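Saying No Without the Speech

Writing this fast before the kids are up. Coffee is bad today. Anyway.

I have been stuck on one thing since February, which is how long it takes me to say no to people. Not the deciding part. The deciding takes me maybe a second. It's the talking afterward. I pile reasons on top of the no until the other person has to dig for it, and then they feel like they have to make me feel better about it. Backwards.

Example. A man from the Fultthorpe church asked if I would run their leaders' retreat. Good people, I've been out there before. I knew before he finished the sentence that I couldn't. So did I say that? I did not. I told him about my calendar, my mother's knee, the car, the season of life I'm in (I really said season of life) and then I said "but let me pray about it." I had no plans to pray about it. I used prayer as a parking lot.

He called back 2 times. Why wouldn't he. I left the door open and then got annoyed at him for knocking.
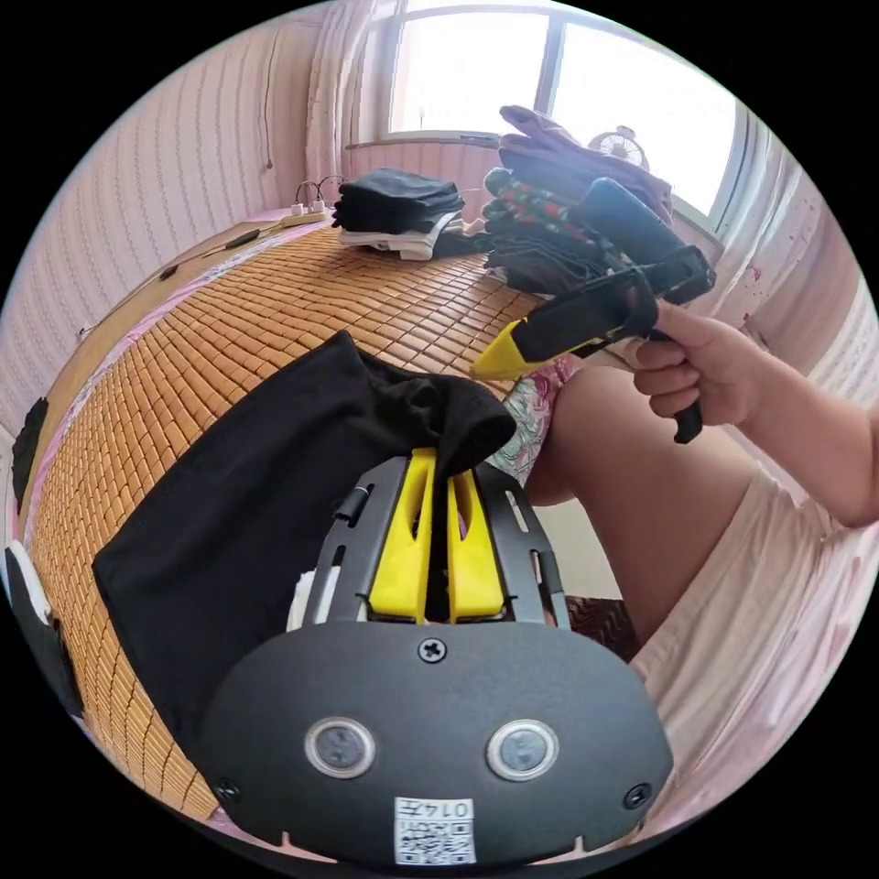 Annelies Wallner was the one who called me on it. She was my first real boss, back at Prantl, and she's still the person I phone when I've made a mess. I gave her the whole story and she let me get all the way to the end and then asked, "Did you tell him no?" Well, sort of. "Then you told him yes and you're hiding." Ouch. Her own no's were short and you always knew where you stood. I used to think she was cold. I think now she was the kindest manager I had, becuase I never once went home guessing. My no's are more like those two yellow fingers, side by side with a gap in between, and I stand in the gap and hope both sides like me.

Jesus says let your yes be yes and your no be no. I've taught on that verse. More than once! Had a handout and everything. Always taught it as a thing about honesty and swearing oaths, never as a thing about the phone call I was ducking that same week.

So what is underneath it. I've been trying to write this part in my journal and it comes out ugly. I want to be thought of as generous. That's different from wanting to be generous. If I just wanted to be generous I could say no to the retreat and put the time toward the people I already promised. But then he might hang up thinking less of me, and apparently I'll do almost anything to stop that, including waste his whole month.

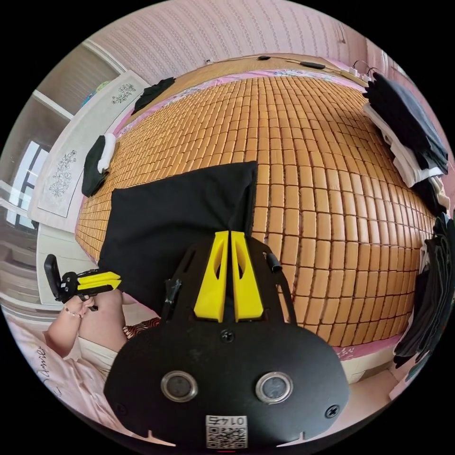
Black gripper, yellow fingers.

Okay, the money version, and this one's worse. When I was leading the team at Skevadano we had a vendor pitch us a training package for $3,000. I didn't want it. My team didn't want it. I said we'd "circle back." We circled for 4 months. Meetings about it, a shared doc about it, one of my people rewrote the comparison sheet twice. Finally I bought the thing because I felt guilty about all the time the vendor had put in. Time I had cost him. And my team watched me do it, that's what gets me. They learned that a maybe from me meant wait around and see how tired I get.

I apologized to them later, but much later, and a couple had already moved on by then.
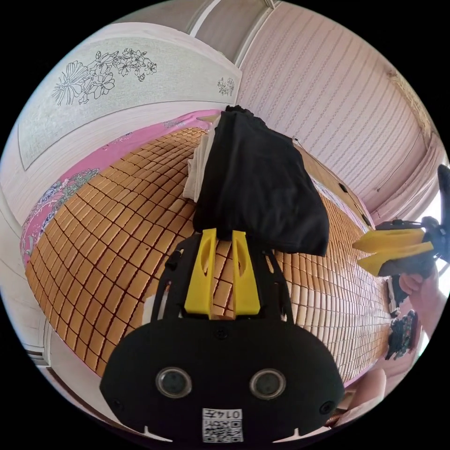 One of them wrote back a nice note. Said she'd figured out early on to just ignore my first answer and wait for the second one. She meant it to be funny. I read it in the parking lot at Dredthorpe and sat there a while.

What I'm trying now, and it is going so-so. I say the no in the first sentence. Then one reason, if there's a true one. Then I stop, and the stopping is awful. There's this silence on the phone and every part of me wants to fill it up with a consolation prize. Last time I bit the inside of my cheek.

Also I'm not allowed to say I'll pray about it unless I write it down and do it. That has cut my use of the phrase way down, which tells you something.

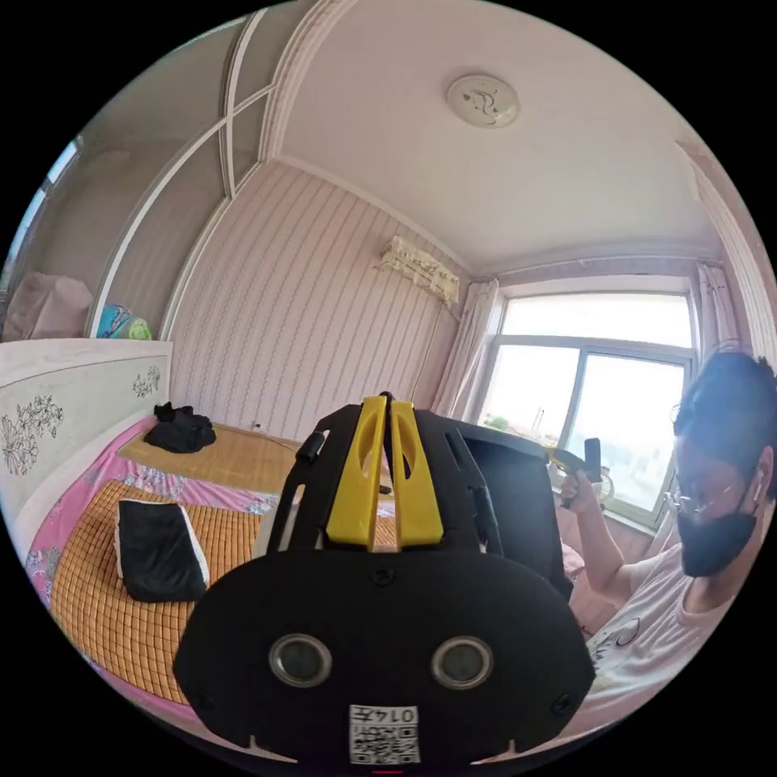
The black plate and its small label, number 0147.

I did call the Fultthorpe guy back, by the way. Told him no, told him I should of said so the first time, said I was sorry for stringing him along. He was quiet for a second and then he said thanks, that helps, and asked if I knew anybody. I did know somebody. Gave him the number. Whole call was shorter than the paragraph I had rehearsed for it.

Kids are up. More on this when I've got more, I want to get into what happens when the person you can't say no to is in your own house.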